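Working Practice for Two-Arm Systems in Domestic Kitchens
Speaker notes, session 7
Posted in February by the Prokska practice group
18 shares | 7 comments

Opening. State the scope first. The talk covers operating rules for two-arm systems at a domestic sink. It does not cover the mechanical safety of the arm itself, which is a matter for the supplier's documents. Anyone who came for force limits should see the Predach session after lunch.

Slide 2. Where the rules come from. Uvwood kept a log of stopped runs across its test kitchens. The log holds 2185 entries. Of these, 102 were put down to the state of the counter or the sink before the first motion command. Read both numbers aloud and leave them up. The remaining entries are mixed and we do not sort them today.

Slide 3. Terms. "Work zone" means the basin plus any counter surface that either tool can reach. "Fixed item" means anything that stays put for the whole run: faucet, filter, hose, dish rack if there is one. "Task item" means anything the run plan allows the arms to touch. An object that is neither is a "loose item" and has to be listed. Expect a question about sponges. A sponge is a task item if the plan names it and a loose item if it does not.

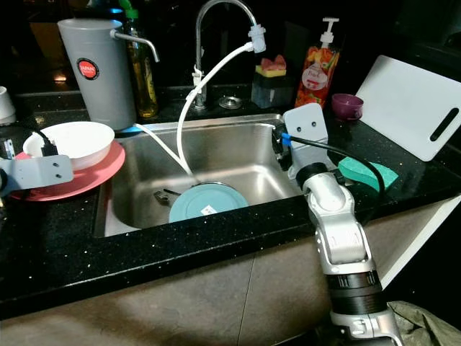

Slide 4. The pre-run record. One page, filled in by the operator at the counter, before power is applied to the arms. It lists the fixed items, the task items, the loose items, and the parking position of each arm. The Kordestani template has a field for lighting. Keep it. Shadow at the bottom of a steel basin is a known source of missed detections, and glare on the walls is another. Record both, even when the run goes ahead.

Do not allow the record to be filled in from memory after the run. If the page is blank at power-on, the run has no record and its results are left out of the totals.

Slide 5. Cables. Rule 4.1: every cable on a moving arm has a slack loop, and the loop is checked at full reach and at full fold. Rule 4.2: the loop must not be able to catch on a cabinet edge or a drawer pull. Rule 4.3: connectors are seated by hand and tugged once. Say that 4.2 gets broken more than the other two. A loop that clears the edge when the arm is parked may not clear it at the far side of the basin, so check with the arm moving at low speed.
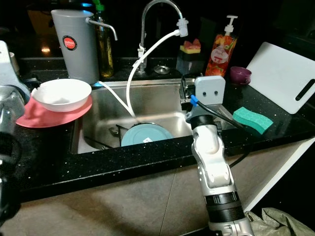 Slide 6. Flexible items near the tool. Hoses are the weak point in the present draft. The text treats a hose as a fixed item, but only its two ends are fixed, and a free end is not fixed at all. The proposed wording splits it: the fitting is fixed, the run of hose is a loose item with a keep-out margin. Take a sink where a white hose comes off the faucet outlet and drops into the basin, with a second length of tubing coming over the rear rim to the same point, and a teal plate and dark utensils in there as well. Under the old wording the operator writes "faucet" and moves on. Under the new wording both lengths go on the page. The margin is still open. Predach asked for a single value; Prokska wants it set per tool.

Slide 7. Stacked items. A bowl on a plate is entered as two items, with the order noted. Gripping the lower one while the upper one is in place is barred unless the plan says so by name.

Slide 8. Stop conditions. Operator stop, lost view of the task item, contact with a fixed item, unexpected load on either arm. After any of the four, both arms hold. Restart needs a new record page. Allow roughly 7 minutes for questions on this slide and skip slide 9 if time is short.

Slide 9. Open points: hose margin, wet counters, second operator. Written comments on the draft close at the end of March.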